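Wukar two-tier mesh display rack, black

Home > Shop fittings > Counter racks > Wukar

In stock at our Clallham warehouse. Usually sent out the next working day.

The Wukar is a small black wire rack for counters and tabletops. It has two levels, one for drinks on the bottom and one for light packets on top, and mesh sides so that customers can see the stock from more than one direction. We sell most of them to corner shops, staff canteens and college common rooms, where there is room for a few snacks by the till but no room for a full stand.

The sides are a fine square grid. Small packets stay in, and you can still read a label through it. The finish is a black powder coat, which wipes down with a damp cloth and washing-up liquid. Please don't use scouring pads on it.

Filled with crisps and soft drinks:
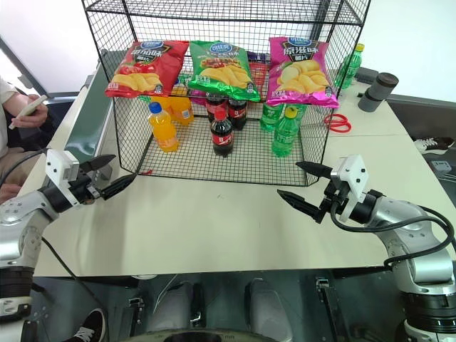
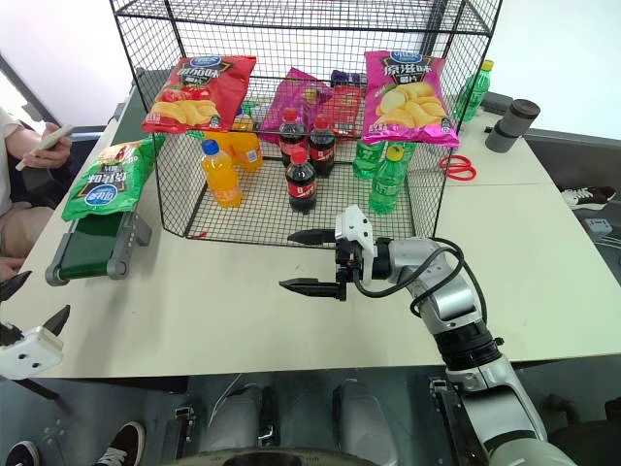
Put the heavy things in first. Bottles go on the lower level, standing up, with the labels turned to the front. Crisps go on top, large bags at the front and small packets behind. If you sell several flavours of one drink, keep each flavour together — it makes topping up quicker and you can see at once what is running low.

Arūnas Vanags at our Silosow shop has had one on his counter since January and suggests leaving a gap of a finger's width between the bags, so that people can take one without dragging the next one out with it.

What you get
Rack, supplied in one piece
2 clip-on price holders
4 stick-on rubber feet

Good to know
Suitable for indoor use only.
Stand it on a flat, level surface. Don't hang it or fix it to a wall.
Empty the rack before you move it. Full bottles are heavy and the load can shift.
Not suitable for glass bottles or for chilled display.

Delivery and returns
Delivery is free on orders of 2 or more racks. Unused racks can be returned within a month, in the original box. We can't take back racks with the rubber feet already stuck on, so try the position first.

For larger orders, or to ask about the white version, email Caoimhe Ó Dálaigh in trade sales. The white one is made to order and takes longer.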